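# Equipment Review: Tradura Hand-Held Parallel Gripper

Prepared for the Okoro Equipment Planning Office by Folasade Tamuno, with bench notes from Babatunde Mohammed. Issued 2nd December.

The Planning Office was asked to advise whether the Tradura hand-held gripper should be included in next year's purchase list for the handling laboratory. The unit was on loan from the supplier, Giritus, and was used by two members of staff on ordinary storage and sorting tasks. The findings below concern the purchase and running cost as much as the performance of the tool.

## Price and what it covers

The quoted price is $1,958 per unit. This includes the gripper, the camera mount, one set of finger pads and a printed assembly guide. The camera is priced separately and must be ordered from a different catalog, a point that the first quotation did not make clear. Departments that read only the front page of the quotation will set aside too little money.

Replacement pads cost $145 per set. Giritus recommends a new set after 100 hours of use, and the budget should follow that figure until the laboratory has records of its own. Delivery is charged once per order, so a joint order with the Dindosley site would be cheaper for both parties.

## Construction

The linkage arms are black and matte, and the pivots are fitted with brass eyelets. Mr. Mohammed found the movement even on both sides and reported no looseness at the joints during the loan period. The eyelets can be reached without taking the whole mechanism apart, which will reduce workshop time. The screws in the handle are of two lengths, and the guide does not say which goes where. A corrected page has been requested.

The weight is acceptable for a short session. Ms. Marjan Ghasemi, who used the tool for the longer trials, asked for a wrist strap, and one should be added to the order.

## Performance on household containers

Most of the planned work involves plastic goods, and the reviewers gave these particular attention. Thin rims are a fair test of a two-finger tool, as the contact area is small and the load sits well beyond the fingertips.
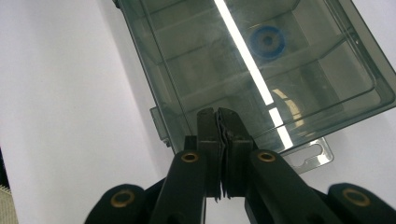 *Gripper fingers closed on the rim of a tinted, see-through plastic box, with the box's metal bracket just to the right.*

The squared-off tips suit edges of this type. The textured pads held well on flat plastic and less well on curved surfaces, where the user had to adjust the angle of approach more than once. Glossy containers also call for some thought about lighting. Reflections from ceiling lights can hide an edge from the camera, and the laboratory may wish to price diffusers before it commits the full sum.

Small hard items such as keys and bottle caps were handled without difficulty. Soft bags were less reliable, and the tool should not be bought mainly for that purpose.

## Support

Giritus answered written questions within 7 working days. The replies were complete, but a laboratory with a fixed timetable should keep one spare set of pads for each unit. The warranty covers the linkage and the handle. Pads are excluded.

## Recommendation

The Planning Office supports the purchase of two units, with two spare sets of pads and wrist straps for both. The order should be placed in February, when the new allocation opens. A third unit may be considered once hours of use have been logged. Camera costs are to be entered on a separate line, and the department should obtain a revised quotation from Giritus before the request goes forward for signature.

Questions on the budget lines may be addressed to Olumide Ekpo at the Okoro office.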